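Emmett Dvorak has strong feelings about carrier bags. I'd been in his back room at Kurkel for less time than it takes to boil a kettle when he handed me one and told me to scrunch it.

"Listen to that," he said. "That's the sound of going to the shops. Paper doesn't do it. Those cloth ones certainly don't."

Kurkel is a pretend greengrocer's. I should explain that, as I had to have it explained to me twice on the phone (sorry, Emmett). It goes out in the back of a van to fetes, school halls and the odd care home, and for an afternoon people can come up to a counter and buy artificial fruit and veg with cardboard money. Then it all gets tipped out, wiped down and packed away again. Emmett started it six years ago after a long stretch working on a proper stall at Pasavari market, and he still talks like a man with real plums to shift.

"I missed the chat," he told me. "I didn't miss the getting up. And I didn't miss peaches, because a peach starts dying the minute you look at it. These ones are the same on the day I bin them as the day I bought them."

Does he bin many? Not if he can help it. The stems are the weak point, apparently. People pick a pear up by its stem, swing it about, and off it comes. He glues them back on at the kitchen table with the radio going. He's fussy about the fruit itself too, and I got quite a long talk about shine. He can't stand anything too glossy! He wants lumps and a bit of wrinkle to the skin, and he wants a blush that looks as if the sun has been on one side of it.

"A pear's never one colour," he said. "If you get sent a pear that's one colour, send it back."

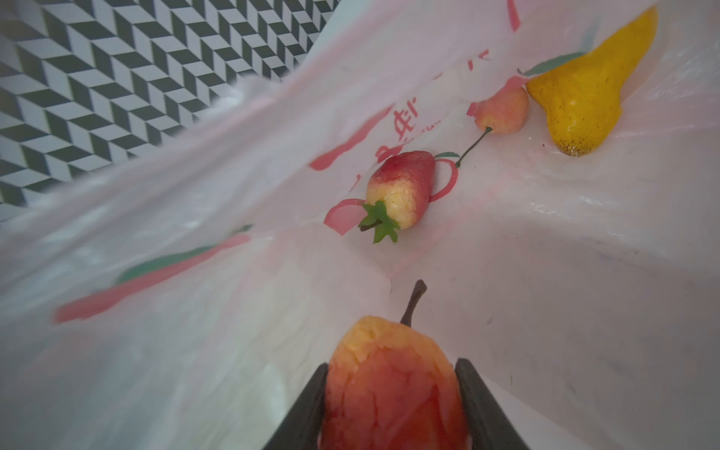 Pear and strawberry in with one of the white bags. The printed apple is under the strawberry.

The white bags are his everyday ones, and I'm afraid I got very fond of them. There's a drawing of an apple on them, just a red outline with a small green leaf, the sort of thing you might doodle while you're on hold. Emmett says the little ones at the counter always try to match their shopping to the picture and get quite cross if they've only bought strawberries.

"I had a lad in Dedier who wouldn't take his bag," he said. "He told me it was an apple bag and he hadn't got any apples. So I had to sell him an apple. Four cardboard pounds! Daylight robbery, and he paid up like a lamb."

I asked whether there was a right way to pack a bag and he looked at me as though I'd asked whether there was a right way to cross a road. You open it first, properly, with your hand down inside to get some air in. Pears go in upright if they'll stand for it. Strawberries go in last, even when they're artificial and you could drop a melon on them, "for manners". He won't have anyone chucking things in from a height. He also won't tie the handles, as the people at the care homes can't always undo a knot and he doesn't like to see them struggle with it.

It was the care homes I'd really come to ask about. He does one every month, bar July when he's at fetes the whole time, and he says it's a different job altogether. The children want to buy everything. The older customers want to complain, and he loves it. A Mrs Lytvynenko has been sending the same lemon back for as long as he's been going there.

"She'll turn it over, press it with her thumb, and tell me it's past its best," he said. "And I say, madam, that came in this morning. And she says, then this morning was past its best. She used to shop for a family. She knows exactly what she's doing with that lemon."

Money is a sore point, so we did that bit quickly over the biscuits. New shelving and a counter that folds flat set him back £584 last spring, which he reckons was daft, and he's still paying for it. The homes pay what they can. The bigger fetes pay for the van. I asked if he'd ever thought about charging a bit more and he went off to look for another packet of biscuits.
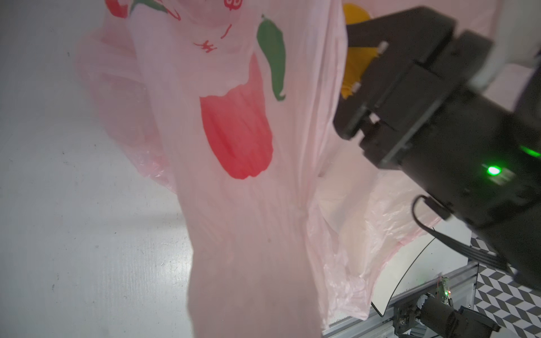
Veg was harder to get going than fruit, he said when he came back. Nobody gets excited by an onion. For the first year he put everything in the same bags and his vegetables just sat there, and it was his sister who said he ought to give them a bag of their own. So out came the pink ones, very thin, so thin you can see the light coming through, with a great big red pepper on the front and a green chilli curling down next to it. He thinks they're a bit much. I think they're glorious, and so do his customers, because people now ask for a pepper purely to get the bag. He smooths them out afterwards and uses them again until the creases won't come out, and then he uses them for a bit longer.

"I caught a grown man folding one up and putting it in his coat," Emmett said. "I let him. He'd bought a carrot."

What's next, then? He'd like a set of scales with a proper pan that swings, and he's got his eye on some at a house clearance. He'd like someone to share the driving. He wants a better cauliflower, and went on about it until I had to run for the 504 bus. I bought a pear before I left, with real money, and he wouldn't let me carry it out without a bag.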